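Folding gallery - cotton basics

Notes and pictures on folding everyday garments flat, compiled by Ehsan Zaidi for the Brumell textile care pages. All work is done on a flat table at standing height. Sequence follows the Kwan method: body first, sleeves second, collar last.
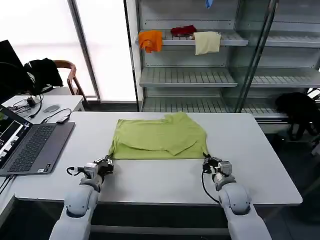 Brumell Notes, Issue 9, p. 4

Lime-green T-shirt, partly folded, on the large white table. The lower hem is straight; the collar area is still crumpled and one sleeve lies folded across the right half. Horizontal creases at this stage are minor - smooth from the centre outward before the next fold.

Colour note: bright indoor light gives this cotton a slightly yellowish cast. Check shades in daylight before sorting.

Gallery ref. 2805. Updated March.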